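3.2 Search areas for missing vehicles

In the first part of this section we explained how the old case files were selected. We now turn to the question of where a vehicle may leave the road without any witness. In many long-term missing person cases the car and the people disappear together, and the file contains only a last known point and an intended destination. The investigators of that time usually searched the main route and stopped there. Our reading of the files from Trernadum county shows that the smaller connecting roads were often searched only once, or the search was not written down at all.

We therefore treat each file as a route problem. The last known point and the destination are entered in the Statau route tool, which returns all roads that a local driver could reasonably choose. Each road is divided into segments of 100 meters. A segment receives a higher score when there is water within 30 meters of the road edge, when the road had no barrier in the year of the disappearance, and when the file contains no record of a search. 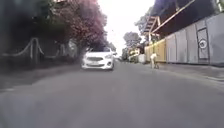

The year of the disappearance is important for the score, and it is also the most difficult part. Roads are moved, bridges are replaced, and creeks change their bed after floods. A place which is dry land today may have been deep water when the person disappeared. For this reason we compared the present map with older county maps kept in the Hendton archive. When two maps did not agree, we used the one closer in time to the case – even if its scale was less good.

Water level is a second problem. A car under the surface can stay hidden for decades, and then become visible in one dry summer. The county keeps monthly level readings, but only for the larger creeks. For the smaller ones we had to use the notes of the maintenance office, where low water is mentioned in words and without a measured value. We accepted such a note only if it named the creek and the month, for example March.
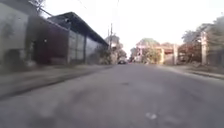

After scoring, the segments were placed in order and the first 1000 were kept for review. Two readers, working separately, then checked each segment against the original file. They were asked to mark any segment where a witness statement made the route impossible. Statements taken long after the disappearance were given less weight, following the procedure of Võ for late testimony. In cases of disagreement the segment stayed in the list, as we considered it a more serious mistake to lose a possible place than to keep a wrong one.

The review left 8 files in which a road with a high score had no recorded search. We do not claim that a vehicle will be found in these places. The result only shows where the written record is weak and where a new search by divers or sonar could be considered first.
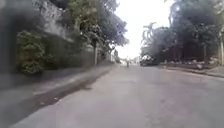 Figure 4. Asphalt road with a tall, overgrown wall along the left side.

A limit of this method is that it depends on the intended destination being correct. If the driver changed plans after the last known point, the true road may lie outside of the returned routes.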